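Mending Mornings at Cillmont: where we've got to
Progress report to the Parkau Fund, second payment
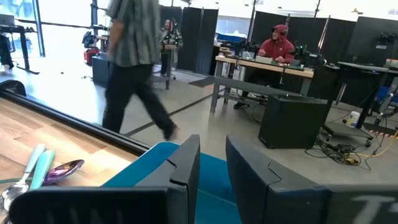 CILLMONT, August 26, 2020

Hi Lorraine,

You asked for a page on how the repair sessions are going, so I've tried to keep it to a page (Darren says I never manage it). The short version is that we're behind on sessions, ahead on repairs, and a little under on money.

As you know, we had to stop meeting in person in April, right when the lamp and radio people were getting into their stride. We switched to drop-off and pick-up. People leave the thing in a bag with a note taped to it, one of us takes it home, and it goes back on the shelf by the side door when it's done. I thought folks would hate it. They've been great about it! The notes are wonderful too, some of them two pages long, mostly about whose toaster it used to be.

We've logged 160 items since you sent the first payment. Clothes and curtains are the biggest group by a long way, then small kitchen things, then clocks, which I did not see coming. Ehsan Jatoi has taken on all the clocks and has asked me to please stop saying yes to cuckoos.

On the money: you gave us $713 for parts and supplies and we have $70 of it left. Most went on thread, zippers, fuses and a decent soldering iron, plus a replacement foot for the older sewing machine, which took forever to arrive. Receipts are in the envelope Marjorie dropped off at your office. One from the Grirnmont hardware store is so faded you can hardly read it, so I wrote the total on the back.

What hasn't happened is the beginners' sewing class. Marjorie Naylor was all set to teach it and we had a full list, but I don't see a way to do it with everybody leaning over the same hem. We'd like to move that part of the grant to spring if you'll let us. I'd need a yes or no before I call the people on the list.

I'm also still waiting to hear from the hall about the electrical check. I've left 2 messages and I'll try again this week.

Call me if anything looks off in the receipts, evenings are best.

Lionel Mapplebeck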